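Open Day Planning Group, notes from the January meeting

I took the minutes again, so blame me (Ea Sveinbjörnsson) for any gaps. We started at 4:10 pm.

1. Visit to Codadari
Six of us went over, and I loved it! They had the arm set up at a wooden table against the wall, with a clear bin and some cloths to work with. I stood there way longer than I meant to.

The black cloth was folded next to the bin when I looked, with a light blue one crumpled up nearby. Our hosts said we could have the same demo for our open day if we give them a sturdy table and one outlet.

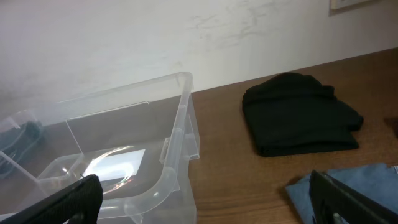 2. Money
Gillden quoted $900 for the hall and Skaven quoted $800, but Skaven wants us out by 5 pm. We went with Gillden (four to two, and yes, I was one of the two).

3. Visitors
Room for about 40 per demo slot. I'm asking Ackermann about extra chairs.

Next meeting in February, same room.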